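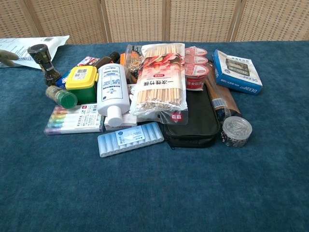
Leen Mahasneh replied that 3531 episodes is a good number, but she would like to know how many of them start from a pile like this one and how many start from objects standing apart.

joka
Most are piles. We have 2317 with objects touching or on top of each other, the rest are spread out. The spread ones were collected in March, before we changed the protocol.

brevon
I would throw the March ones away. The policy learns that there is always free space for the fingers, and then it pushes into clutter.

Leen Mahasneh
I don't agree. We trained without the easy starts once and the first grasp became very slow. Keep them, but give them less weight.

joka
Less weight how? I can sample by folder, this is all my loader can do.

Leen Mahasneh
By folder is enough. Take 200 of the easy ones per epoch against 800 of the piles and look at the first grasp only.

jestevov
A question about the clear plastic. The chopstick bag, the pack of markers, the cups in their wrapping: does your depth camera see them at all? Mine gives holes on every shiny bag.

joka
Holes, yes. We use color only for the policy. Depth is recorded but not used.

brevon
Then your camera position must never move. Did you check it after each session?

joka
After each session, no. At the start of each one, yes.

Tala Nimri
Please also let the operators choose the order of picking by themselves. In our lab we gave them a fixed list, and they pulled things out from under the chopsticks because the list said so. Those episodes are bad examples and we had to mark them by hand.

brevon
With free order everybody takes the top object first. You will have few examples of the black case under the front cup.

Tala Nimri
Top first is what I want it to learn.

joka
I will try the 200 and 800 split this week and post the curves in this thread. Jestevov, send me one of your depth files if you can.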